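Desten Bin Picker

The Desten Bin Picker is a robot work cell built in a shared workshop in the town of Trorneck. Its purpose is to take mixed household objects out of a bin, one after another, without knowing in advance what the objects are. It was constructed by members of the workshop in their free time and is named after Desten, the street where the workshop has its rooms.

History

The work started in October, after the workshop obtained a used industrial arm at the closing sale of a packaging firm, Bowen. The arm came without a gripper and without a table. During the first weeks it was only moved by hand control, and the members used this time to learn the programming language and to write the safety rules. The first complete version of the cell was shown to visitors on 06/12/2022. In this version the arm could already go to a position chosen on the screen and close the gripper there, but the choice of the position was still made by a person.

Construction

The cell stands on a low table which the members built from boards. The bin is held to the table with clamps and not with screws, so that it can be shifted or exchanged in a few minutes. This solution was meant to be temporary but was kept, as several bins of different depth were tried later. Marks of blue tape on the table are used to bring a bin back to a known place.

The gripper was assembled in the workshop. Its control board is a Braltix model, which was bought second-hand and has a documentation of 390 pages, partly outdated. The cables run on the outside of the arm and are tied together at intervals. They must be left with enough length for the last joint to turn, and a cable that was tied too short was the cause of the only longer repair, which took 18 days.

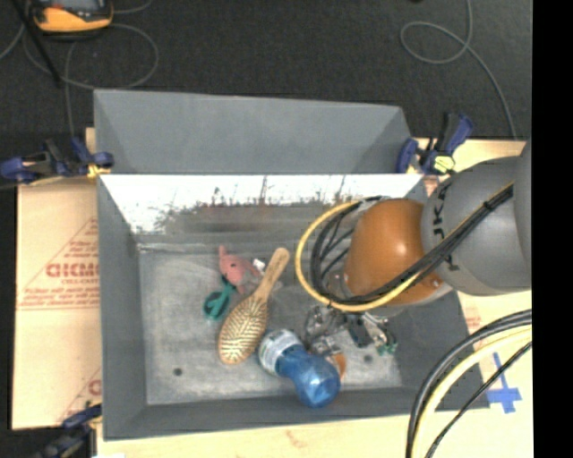
The gripper over the bin, with a wooden hairbrush, a small pink toy and a translucent blue bottle among the objects.

Operation

Before a run, the objects are put into the bin by hand. The arm then moves above the bin, goes down slowly and closes the gripper. If the gripper closes completely, the software counts the attempt as failed and chooses another position. After five failed attempts in a row the arm returns to its rest position and waits for a person.

Shiny walls are a known difficulty. Reflections on them can be taken by the software for objects, and for this reason a strip along each wall is ignored. Objects lying very close to a wall are therefore often left behind. Transparent objects are also hard to locate, while brushes and similar things with a long handle are considered easy.

Results

The members keep a log of all attempts in a shared table. At the last revision of the log it contained 1,453 attempts. Around 25 percent of them were marked as failed, mostly with soft or flat objects. The log does not separate the attempts made with the first gripper fingers from those made with the present ones, so the numbers are of limited use for comparison.

See also

Trorneck Shared Workshop
Robot gripper
Bin picking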